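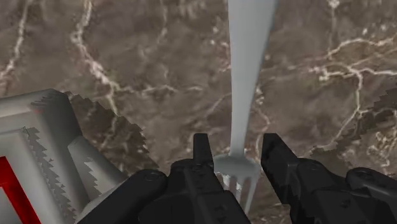 Call for Participants: Simulated Tabletop Manipulation Project, Spring Term

The Vomstead Robotics Club is taking applications for its spring student project. The project builds and tests grasping policies for small household objects in simulation, then submits the results to the Skoncombe student manipulation challenge. There are 20 places. Applications close at 5 p.m. on the last Monday in January.

Background

Last term's team built a tabletop environment with a two-finger gripper, a set of rigid objects and a scripted controller. The team logged 1,637 grasp attempts before the end of term. The controller is dependable on blocks and cans. It is poor on cutlery, where the object is thin, lies close to the table surface and has a center of mass that is not where a bounding box would put it. Forks are the worst case. The contact geometry at the neck differs from that at the handle, and a small error in approach height brings a fingertip down on the table before the fingers close.

The spring project concentrates on this class of object. A second line of work deals with rendering. Table textures are currently swapped between a few stone and wood materials, and shadows are drawn from a low-resolution shadow map, which gives stepped edges. We want to measure how much of the vision model's error comes from these artifacts, and whether fixing them is worth the extra render time.

Work areas

Applicants should name a first and second choice from the following.

Grasp planning. Generate and rank grasp candidates for thin objects. Write the approach and retreat motions. Tune finger closing speed and force limits.

Simulation and assets. Prepare object meshes and collision shapes, check masses and friction values, and maintain the scene files. Collision shapes for tined and hollow objects need particular attention, as the convex hulls we have now fill in the gaps.

Rendering and perception. Vary lighting, camera placement and surface materials. Train and evaluate the pose estimator. Report error by object and by surface.

Data and evaluation. Run the batch jobs, keep the log format stable, label failure types and produce the weekly results table. This group also owns the regression set of 176 saved scenes, which has to pass before any change is merged.

Requirements

Applicants must be enrolled at least half time in the current academic year. Any major is acceptable. You should be able to write and debug a short Python program without help and be comfortable with basic vectors and rotation matrices. Experience with version control is useful; a two-hour session is given in the first week for those who have none. Experience with physical robots is not required. All work this term is in simulation.

A laptop is needed for editing and for remote access. Batch simulation runs on Birhane, the club's shared compute server. Each participant gets an account and a quota of 40 GPU hours for the term. Unused hours return to the pool and can be requested by other work areas.

Time commitment

One two-hour meeting per week in the evening, plus four to six hours of independent work. Meeting times are set after selection, from the availability given on the application form. Participants who miss three meetings without notice lose their server account. The project runs through the end of the spring term and includes one full weekend before the challenge deadline, when the final evaluation runs are done.

Credit and pay

The project is unpaid. It may be taken for one unit of independent study if your department agrees in advance. Bring the form to the first meeting; we cannot sign it after the add deadline. Everyone with merged work is listed on the challenge entry and on the term report.

How to apply

Submit the following through the Ivero application portal, under Student Projects:

A statement of no more than one page giving your two preferred work areas and the reason for your first choice.
One code sample, up to 200 lines, that you wrote yourself. Coursework is fine. Mark any part taken from elsewhere.
Your weekly availability, including evenings.

Do not send transcripts or letters of reference.

Selected applicants complete a short exercise: given a recorded log of a failed grasp, identify the step at which it went wrong and propose one change. Allow 90 minutes. There is no interview. Decisions are sent by email within a week of the exercise.

Returning members must also apply, but may skip the code sample and the exercise. Questions about eligibility or independent study credit can be posted on the project page in the portal.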